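Folding cloth, the slow way

I have been recording cloth demonstrations for the Vandano arm since March, and people keep asking me what that means in practice. Mostly it means doing the same small job over and over while a computer writes down everything. I kept some notes this time, so I'm putting them here in case someone else is setting up a similar thing.

The goal is a policy that can take a light blue cloth from the table, in whatever state it happens to be, and fold it into a long rectangle. I picked folding because I already had the cloths and because rigid blocks had stopped being interesting. Malte Fuchs, who shares the bench with me, thought I should have started with a bigger gripper and a thicker cloth. He may be right, but I had the small one.

What a session looks like

I start with a layout, meaning how the cloth lies at the beginning. I have a list of 47 of these on paper. A few are tidy, such as flat with one corner turned under. Most are just different ways of dropping it. I work down the list and do each one several times, then go back to the top.

Each attempt gets its own recording. I press the pedal, move the arm through the fold using the leader handle, press the pedal again, and type a one-word note if something went wrong. The note is usually "slip" or "late." I keep the slips. Usa Sitthichai at Boveck told me she regretted throwing hers away, since her model never learned to try a grasp a second time. I now have a folder where the arm misses, backs off and goes in again, and I think those are the most useful recordings I own.

My best day so far was 138 recordings, on a Friday, and I would not do that again. By the end I was moving faster and cutting corners on the approach. When I played them back I could see exactly where I had gotten tired. I dropped most of the last hour. Now I stop after four blocks with a break between them.

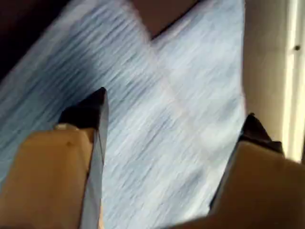
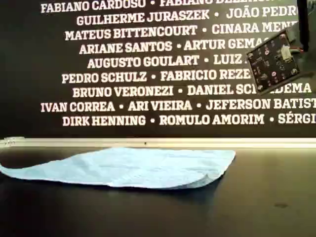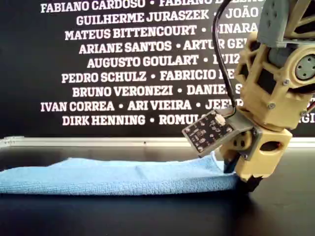 What I changed along the way

The first change was speed. I was moving the arm the way I move my own hand, with a quick dip at the end. Played back at the rate the policy runs, that dip was only a handful of samples, and the model skipped right over it. I slowed the last part down and left the rest alone.

The second was the pinch. With thin fabric there is a strong temptation to press down into the table and drag. It works for a person on the handle because you can feel when to stop. The recordings don't hold any of that feeling, only positions and pictures, so the model learned to press hard everywhere. I went back and recorded a new set where I come in low from the side and close on the edge. It took me nine evenings to replace the old ones.

The third was rest position. I used to end an attempt wherever the arm happened to be when the fold was done. Then the model would finish a fold and hover there, or start picking at it again. Every recording now ends with the arm lifted clear and still for a couple of seconds. It's boring to do and it fixed the problem in one training run.

I also stopped smoothing the cloth by hand between attempts. I was doing it without thinking, just a quick pat, and it meant nearly all my starting layouts were flatter than the list said. Malte noticed it before I did.

Where it stands

The current version handles the tidy layouts well enough that I don't watch it closely. On the dropped ones it gets a first fold most of the time and then often goes wrong on the second, usually by grabbing two layers when it wanted one. I don't have a good answer for that. More recordings of that exact moment would probably help, so that's what I'm doing next.

Fuentealba, the labeling tool I complained about in an earlier post, has been fine since I stopped asking it to split the recordings automatically. I mark the start of each fold myself while I'm having coffee. It goes quicker than I expected, and I catch bad recordings that way too.

A couple of people asked for the files. I'll share them once I've gone through the notes and fixed the ones where I typed "slip" for everything. The list of layouts is easier, and I can send a scan of it to anyone who wants it. My handwriting is bad from the second page on.

Next week the arm from Jendari should be here, and I want to see whether recordings made on this one are any use on that one. If they aren't, I'll be starting over at layout one.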